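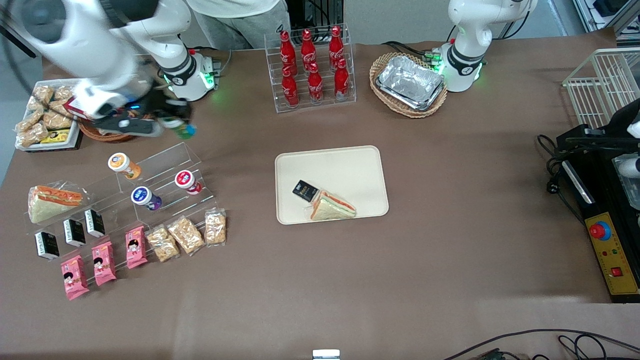 Two arms at the serving table, tray order in progress, emergency stop at the right edge.

Home | Guides | Safety | Cells and Layouts | Contact

Good Practice for a Shared Table: How to Set Up a Two-Arm Serving Cell

Posted in January by the Ultcombe workshop desk

This guide is for people who set up a table where two arms pick snacks and drinks and put them on a tray, while a person is standing close. We wrote it after we moved our own cell, which we call Velta, to a smaller room. It does not replace the risk assessment. You must make that first, with the papers of your own arms in your hand.

Step 1. Draw the reach before you place the products

Switch off the arms and mark on the cloth how far each gripper can go. Use tape of two colors. Where the two areas cross, you have the shared zone. Keep the shared zone for the serving tray only, and allow one arm inside at a time. In our program an arm must ask for the zone and wait for the answer. If the answer does not come in 2 seconds, it goes back to its rest position and the operator gets a message.

Step 2. Give every product a fixed place

Bottles stand in a rack, and cups and cartons on a stepped stand, so that the gripper can come to each item without passing over a higher one. Put the tall things far from the tray. Soft packets are more difficult because they change shape when you press them. Teach them last, and teach them again when the supplier changes the bag.

Do not let the stock grow over the edge of its tray or basket. A packet that hangs out will be pushed by the wrist sooner or later.

Step 3. Place the emergency stop for the person

The stop button must be reached from the place where the operator really stands, with the arm of the operator not crossing the path of the robot. We ask for a clear space of 80 cm in front of it. No boxes, no bags, no chair. If people work on both sides of the table, one button is not enough — install a second one and test both.

Step 4. Limit speed and force

For the first week we run at 125 mm per second, also when the room is empty. After this, raise the speed in small steps and write each step in the log. The grip force is set per product. A wrapped sandwich and a full bottle should never share the same value, even if the test looks fine.

Step 5. Take care of the cables

Loops of cable on the table are normal during setup, but they should be fixed before you open the cell to visitors. Follow each cable by hand from the base to the socket. Then move the arm slowly through its full range and look if something pulls. Open circuit boards need a cover before the drinks are handled in daily use.

Step 6. Agree on the rules for people

Ours are printed on one page and hang at the door:
- Hands stay off the table when a status light shows that the arm is enabled.
- Refill only after the stop is pressed and you have said it aloud.
- The person who pressed the stop is the person who releases it.
- Food that fell down does not go back to the stand.

Check the color code of your lights in the manual. It is different between makers, and we had almost 2 weeks of confusion when the Brevimard arms came in next to the old Pisharody ones.

Step 7. Test every Thursday, or any day you can keep

Press each stop button while the arm moves without load. Ask for the shared zone with both arms together and see that one of them waits. Write the result with your initials, also when everything is good.

14 comments | Shared 37 times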